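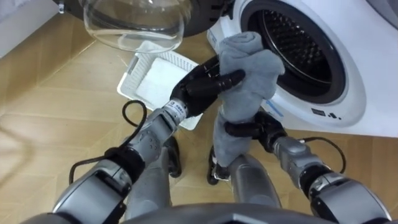

A reader wrote in after the last post to say that a rule sheet for domestic manipulation is a waste of paper, as the risk assessment already covers everything and operators read neither. I agree with the second half. The risk assessment for our laundry task runs to 92 pages and was written for the person who signs it. The rule sheet is for the person holding the stop button. Ours is one page and has 12 rules on it, and this post goes through the ones we changed in June.

Rule 2 used to say "machine isolated before handling." It now says the plug of the washing machine is out of the wall and lying where the operator can see it. "Isolated" had been read three ways by three operators, one of whom took it to mean the program selector was at off. The Milow plug-in meter stays on the extension lead for logging, but a zero reading on the meter does not count as isolation.

Rule 4 is about the door. It has to be fully open before either arm moves, and the operator opens it by hand. We do have a door-opening routine. It is a separate task with its own sheet, and mixing the two in one session made the logs close to useless.

Rule 5 limits the load to one item at a time between the hands. Pairs of socks are two items. This had to be written down.
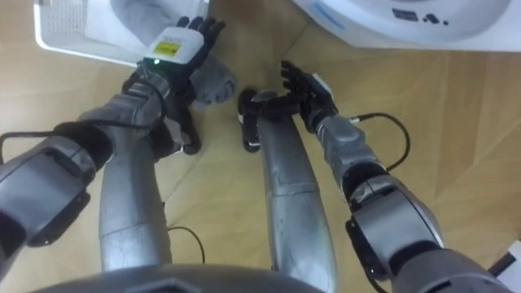
Why not just cap the grip force and skip the procedure, asked a commenter under the June draft. Grip force is capped, in the hand controller, and the cap is checked every Tuesday against the Garneo gauge. The limit protects fingers and fabric. It does nothing about a sleeve that is hooked on the drum while the other end is in a closed hand. In that case the force is set by the arm, and the arm is much stronger than the hand. So rule 7 says: on any snag, open both hands first, then retract. The old text had it the other way around.

Our event log holds 307 entries for this task over 2000 cycles. Most are dropped items, which we record and otherwise leave alone. The entries that led to new wording were nearly all cable or snag events.

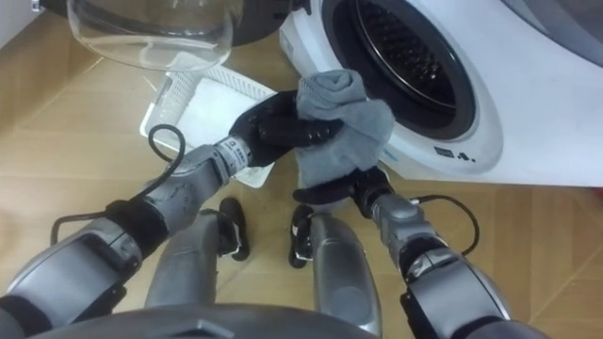

Cable routing got its own rule, number 9, after a long argument over whether it belonged on the sheet at all. The Kozłowski integration guide we started from wants everything tied down along the arm. That works for a fixed arc of motion. For reaching into a drum the wrist needs slack, and a tight tie moves the strain to the connector. We leave one loose loop per forearm, as on both arms here, and the rule puts a limit on where it may hang: over open floor, never between the hands and the door opening. With the left hand high and the right hand low on the sock, the loops stay to the outside of the arms, and that is the posture the operator should check before giving the go-ahead.

Rule 11 covers the basket. It goes on the left, on the floor, and stays put during a cycle – if it has to be moved, stop first. The Grirnier site allows the operator to nudge it with a foot while the arms are paused. Paused is not stopped on this controller, so we don't allow it.

Rule 12 is still in draft. It will deal with damp items, and I have no wording I would defend yet.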